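How I Wash Stuffed Animals Without Wrecking Them

Filed under: Laundry, Kids' Stuff

If your house is anything like mine, the stuffed animals have been to the park, the dentist, the back seat of the car and under the couch, and they smell like all of it. I put off washing ours for years because I was sure they'd come out looking like roadkill. They don't! I do a big round every March now and most of them come through just fine.

Check the tag first. If it says surface wash only, believe it. Same goes for anything with a music box, a battery pack or that crunchy bean filling. I once drowned a singing duck and it never sang again (it did hum for a while, which was worse).

Next, go over the seams with your fingers. Any little gap will be a big gap after a spin cycle, so get a needle and close it up now. Tug on the eyes and nose too.

Spot treat the grubby places. I mix a squirt of dish soap into 2 cups of lukewarm water and work it in with an old toothbrush, mostly on paws and faces, then leave it while I go find the rest of the pile. Don't soak the thing, just get the fur damp.

Then bag them. A zippered mesh bag is best, and I got mine from the Wikby catalog ages ago, but a pillowcase with a knot in the end does the job. One animal per bag if they're big. Small ones can share.

Carry everything over in a basket and set it right under the machine door so you can load straight from it. Dark-and-light toys I wash alone on cold the first time, in case the dark parts bleed. Run your hand around the drum before you start, especially if the last load was jeans. I've found Lego in there more than once.

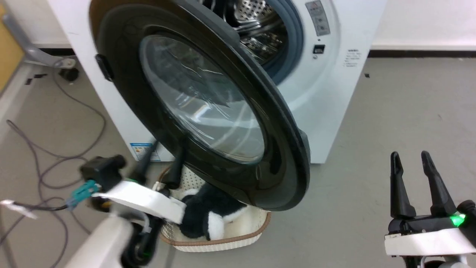 For settings, I go with delicate, cold water, and the slowest spin you've got. Half the soap you'd use for clothes is plenty, and skip the fabric softener because it makes fur go flat and kind of greasy. I toss in a couple of bath towels so the load doesn't thump.

Drying takes patience. Squeeze (don't wring!) each one in a dry towel, pull it back into shape, and stand it near a fan. Turn it every few hours. A fat one can feel dry outside and still be soggy in the middle, so give it a good squeeze before it goes back to bed with anybody. Once it's dry all the way through, brush the fur up with a clean pet brush.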